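Review: the Grustley two-arm bench kit, and the gripper that wouldn't let go

Reading time: 2 minutes

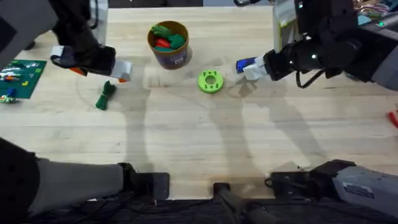

Toy sorting on the Grustley, with a blue piece in the right gripper.

I have wanted a pair of bench arms for years, and I've had the Grustley set since December. I love it! Setting up took me one long evening (clamps, cables, a lot of tea) and by bedtime both arms were picking up toy bricks and dropping them in a tub.

Then came the fault. On run 88 the right gripper closed on a small brick and stayed closed. The open command went through, the software said "open", and the fingers didn't budge. Worse, when I pressed stop the arm held its grip, so please don't put a fingertip anywhere near it until the power is off at the wall. Mine got a nasty pinch.

Petro Melnychuk at Skullthorpe, who sold me the kit, was brilliant. He had me read out the log and spotted that the gripper motor had overheated and locked itself out. The fix is firmware 2 plus a lower grip force: mine was set to 200, straight from the factory, and that's far too much for toys.

I've done 1,751 picks since the update without another jam. I'd still like a proper release button on the gripper itself, and the manual needs a page on this. Would I buy it again? Yes, tomorrow.

Related reviews
Assunção parallel gripper: six months on
Nudetov emergency stop box
Clamps for thin tabletops

Contact us | Copyright, all rights reserved | Back to top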